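Dava 3 : la planification de saisie qui tient compte de tout le plateau

Dava est notre logiciel de perception et de planification pour bras manipulateurs. La version 3 est disponible en téléchargement pour tous les titulaires d'une licence Tamside, et c'est de loin celle que nous avons eu le plus de plaisir à développer !

Le module de saisie a été réécrit par Flor Valderrama et l'équipe Claltari. Il fonctionne désormais avec une seule caméra de tête. 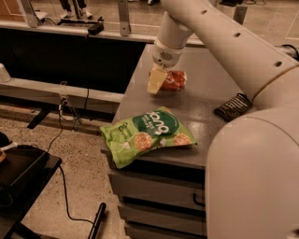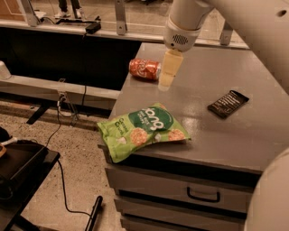

Le cœur de Dava, c'est le planificateur d'approche. À chaque cycle, il reconstruit le volume libre au-dessus du plan de travail, propose 13 candidats de saisie et les classe selon la place qui reste autour du poignet. Les emballages souples lui donnaient autrefois du fil à retordre : un sachet froissé comme le vert, posé près du bord avec le coin gauche qui dépasse un peu dans le vide, était souvent fusionné avec le plateau. La segmentation travaille maintenant sur la couleur et sur le relief en même temps, et les reflets d'une surface brillante ne créent plus d'objets fantômes (un vrai bonheur pour ceux qui ont connu la version 2).

Perception
Détection sans modèle 3D préalable. Objets rigides, sachets, canettes couchées, boîtes plates. Le masque du bras est calculé à partir des positions articulaires, si bien que la vue reste exploitable même quand un segment du robot en occupe une bonne partie.

Planification
Trajectoires sans collision pour bras à 6 ou 7 axes. Marge de sécurité réglable par objet. En cas d'échec, le planificateur reprend au candidat suivant sans repasser par la position de repos.

Outils
L'éditeur Poojary est inclus. On y rejoue une séquence image par image, on affiche les candidats écartés avec leur score, on modifie un seuil et on relance, le tout sans toucher au robot. Raed Sayegh y a ajouté une vue côte à côte pour comparer 2 passages, et on ne s'en passe plus !

Configuration requise
Linux 64 bits, 16 Go de mémoire
Carte graphique conseillée pour la segmentation en continu
Interface Python et C++, pilotes ROS fournis
19 exemples de configuration livrés avec l'installateur

Mise à jour
Les projets créés avec Dava 2 s'ouvrent directement. Seuls les fichiers d'étalonnage caméra sont à régénérer, avec l'assistant du menu Outils. La prise en charge des montages à deux bras est prévue pour juin.

Page mise à jour le 29 mars 2021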